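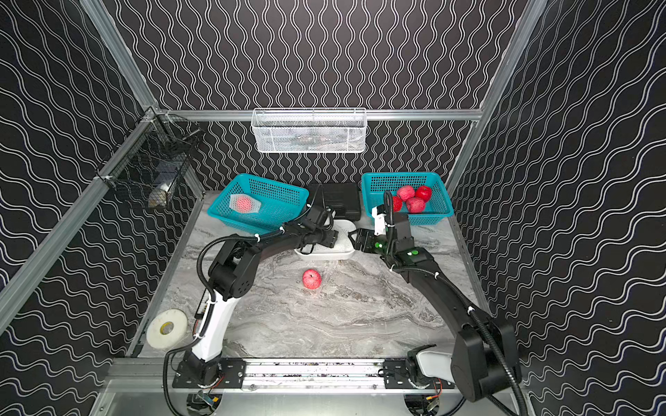
*Fig. 4 - Apples, teal mesh baskets and white perforated tray on the marble top.*

### 5. Sorting fruit into baskets

1. Wipe the marble top and let it dry before setting out any fruit.
2. Stand the two Tralley mesh baskets at the back, one left and one right. Leave the middle of the top open.
3. Place the perforated tray between the baskets, towards the front.
4. Check each apple for bruising. Leave foam net sleeves on until the fruit is sorted.
5. Put sound apples in the right basket and sleeved apples in the left.

**Note:** Baskets may sit at a slight angle. Keep the open side up.

**Caution:** Do not stack fruit above the rim. The mesh flexes under load - maximum 200 g per apple. 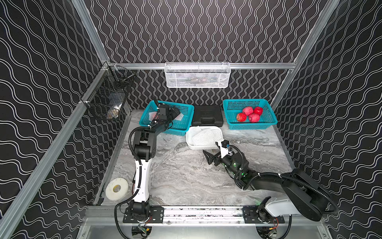 *Fig. 5 - Basket at back left with a white and pink item inside.*

6. Lower each item to the basket floor before letting go. Do not drop it from the rim.
7. Empty both baskets at the end of the day and rinse in cold water.

Replacement baskets: order part 2703.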